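Kallberg Animation Archive Opens Its Second Group of Restored Episodes

The Kallberg Animation Archive has completed the transfer of the television series "The Lanterns of Tveit" and will make the first 103 episodes available to registered members in January. The series was broadcast in the region for many years, and most of the surviving material reached the archive on broadcast tape, with a smaller share on 16mm film.

Members who used the earlier group of episodes will notice several changes. Each episode now carries its original opening and closing titles, which had been shortened for later broadcasts. Where two versions of the soundtrack exist, both are offered, and the viewer may switch between them during playback. Subtitles in English have been prepared by Siu-fong Tseng, who also revised the spelling of character names so that it is the same throughout the series. 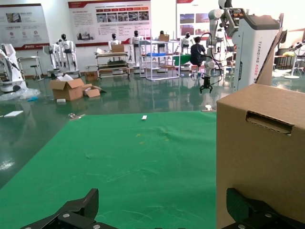

The catalog for the collection now lists 2486 items, including scripts, cue sheets and promotional clips. Of these, 1149 can be viewed online. The remainder may be consulted in the reading room at Mastumton by appointment. Requests should give the catalog number of each item and should reach the office before noon on the working day before the visit.

Two episodes remain incomplete. The picture for episode 41 survives in full, but the final reel of sound has not been found. Episode 88 is known only from a home recording made off the air — the quality is poor in places, and the archive has chosen not to correct the color until a better source has been sought. Members who hold recordings of either episode are asked to write to Iñaki Escobar, who is responsible for acquisitions. Tapes should not be mailed without prior agreement.

Episodes may be streamed on any current browser without additional software. Downloads are not offered under the present agreement with Skamwood, the holder of the distribution rights. Members may show an episode to a class or club on the premises of a registered school or library, provided that no admission is charged and the archive is credited.

Existing passwords remain valid. Members whose registration has lapsed may renew it through the account page or at the reading room desk.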